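Ticket: Left arm drops the microphone short of the clip
Cell: Mornport bench 3, two-arm tabletop cell
Opened by: Nesrin Sönmez
Assigned to: Erhan Dönmez
Status: Closed
Date opened: Mar 13, 2022

Nesrin Sönmez wrote:
Left arm is missing the mic stand again. The task is the usual one: pick up a microphone, bring it to the clip, push it in, let go, back off. It was fine before lunch. After lunch it started opening the gripper too early, so the mic slides down the outside of the clip and lands on the table. Always short, always on the same side. I restarted the arm controller and homed both arms, no change. No fault codes on either arm. Log is in the shared folder under Triren.

Erhan Dönmez replied:
Thanks Nesrin, great report, the "always the same side" part helps a ton! A miss that repeats like that smells like an offset and I love an offset, they are so much nicer to chase than a random one. Couple of questions before I come over. Did anybody take the gripper fingers off? And is the stand where it was this morning, or did it get pushed?

Nesrin Sönmez replied:
Fingers not touched by me. Yiğit was in the cell at lunch to swap a cable tie on the wrist harness. The stand could have moved, it isn't fixed to anything.

Yiğit Tekin replied:
That was me, yes. One tie on the wrist, cut and replaced. I did lean on the camera bracket a bit while I was in there, sorry. It felt solid afterward but I didn't run the wrist check.

Erhan Dönmez replied:
No need to be sorry, now we have a suspect! Went over and had a proper look. Notes as I go.

1. Jogged the left arm by hand through its full wrist range. Smooth, no clicking, harness has plenty of slack. Yiğit's new tie is in a good spot.

2. Pushed on the stand. It has a nice heavy base and doesn't creep when the clip gets loaded. Turned it a quarter turn and ran again, same miss. So it's not the stand.

3. Checked the clip. The jaws pivot freely and the screw is snug. I put the blue mic in by hand and it stays put.

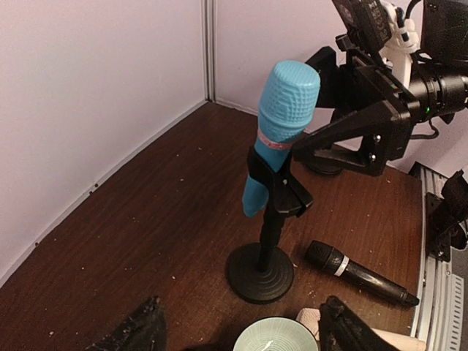 4. Ran the wrist camera check with the Grikik target plate. This is where it gets good. The camera reports the plate 8 mm off from where the arm thinks it is, all of it in one direction, and it's the same direction as the miss. I ran it 3 times and got the same answer every time. Beautiful!

5. Took the cover off the wrist bracket. The lower screw was tight. The upper one turned with my fingers. So the bracket has been able to swing a little on the lower screw, and a swing at the bracket becomes a much bigger error down at the fingertips.

Volkan Çetinkaya replied:
Was there threadlock on the upper screw? We had the same thing on bench 1 in January and it was bare metal.

Erhan Dönmez replied:
Bare metal here too! Good memory. Both screws are out now, cleaned, blue threadlock on, bracket pushed square against the stop before tightening. Please do both screws a little at a time, back and forth. If you run one all the way down first, the bracket twists and you're back where you started (ask me how I know).

While it cures I'm cleaning the table. There are crumbs and specks all over the wood and I don't want them getting into the finger pads. The pads are worn but still grip, so they can stay on for now. Dry brush first, then a damp cloth, then dry it. No spray near the wrist connectors please.

Stavros Nikolovski replied:
Can we just enter the 8 mm in the tool offset and skip the recalibration? I have a run waiting.

Erhan Dönmez replied:
Tempting, but please don't. That number belonged to a bracket that was loose, and it's been reseated since. It needs its own fresh calibration. It takes around 70 minutes with the Yazıcı routine and you can leave it alone for most of it.

Later: calibration done, saved as the new default for the left wrist. The plate check is now within tolerance. Started a place test on the mic stand at slow speed, then normal speed.

Later again: 200 placements finished, no drops! It was such a pleasure to watch, it just goes click, click, click. I checked the bracket again at the end, and both screws haven't moved against their paint marks.

Nesrin Sönmez replied:
Confirmed on my side with this afternoon's task file. Works perfectly. Thank you!

Erhan Dönmez replied:
Hooray! Follow-ups before I close:
- Yiğit to check the same bracket on the right arm, threadlock and paint marks if it's bare.
- Volkan to add the wrist camera check to the sheet for anyone who opens the harness.
- I'll order new finger pads for the left gripper.

Stavros, the bench is yours.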